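Pretovell Community Language Program
Progress report to the Hokton Fund, spring term

We're delighted to report that the evening English classes are full! When we applied, we hoped for 100 learners by the end of the year. By March, 272 people had signed up, and we now run five groups a week in the Pirkirar building, from complete beginners to a conversation class that regularly runs past closing time.

The grant paid for teacher hours, workbooks and the rent on two classrooms. It also gives us use of the kitchenette during the break, and much of the best talking happens there. Learners who hardly say a word in class will chat away over coffee.
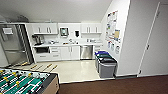 The kitchenette at Pirkirar, shared with the other tenants.

Attendance has held up well in every group except the early one, which starts at 5 p.m. Many learners are still at work then, so we plan to move it an hour later next term.

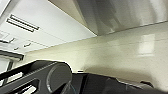

Ivanov

Workbooks were our one real headache. The second order came late and the beginners shared copies for the first weeks of term - they were very good about it. We have now ordered the full set for fall and stayed within the budget line.

Next term we would like to add a class on job applications, which learners ask for all the time. We can cover the teacher from the current grant but will need a little extra for printing. A short request will follow with the final accounts in June.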